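Sorting cutlery remains an awkward job for a robot arm. The pieces are long, thin and shiny, they lie across one another, and the best place to grasp one is often underneath its neighbour.

At Orkeck, Catherine Strachan and Iñaki Prieto have spent the year on a narrower version of the problem: which piece should be lifted first? Their method, called Lamont, ranks every visible handle by how much of the pile would shift if it were pulled. The ranking is learned from 300 demonstrations recorded by operators, with no model of the individual utensils.

Two views feed the policy. A wrist camera supplies the local geometry near the fingers, and a head camera keeps the trays and the arm in a common reference. Earlier work in the group relied on the head view alone, and the arm's own links blocked the pile during the final approach.
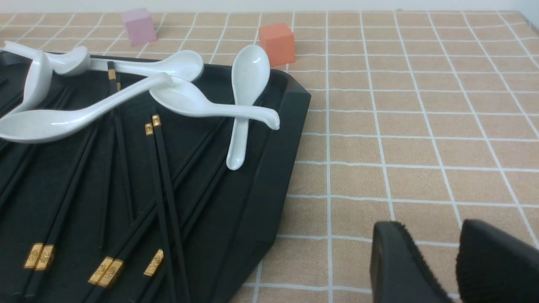
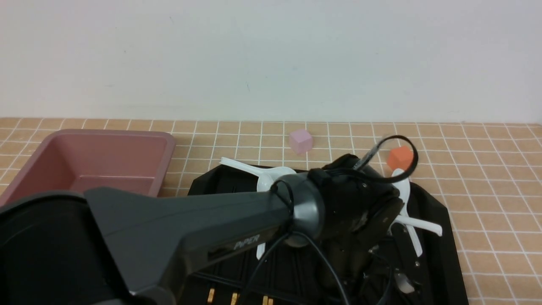 Wrist view (first) and head view (second) of the cutlery task. Spoons and chopsticks share the black tray in the wrist view; the pink tray is at left in the head view.

In 159 test trials, Lamont removed the first piece without disturbing its neighbours in 82 per cent of cases. The baseline, which simply chose the nearest graspable handle, did so in fewer than half. Most of the remaining failures involved chopsticks. Dark shafts on a dark tray give the network little contrast to work with, and it tends to localize them by their gold ends, which are poor places to close a gripper.

Prieto regards that as a sensing problem. "The ordering was usually right," he says. "The grasp point was off by a few millimetres — enough to roll the stick."

Strachan is more cautious about the ranking itself, which was trained on piles of modest depth. A colour-shifted training set is due in April, along with trials using 5 new tray layouts.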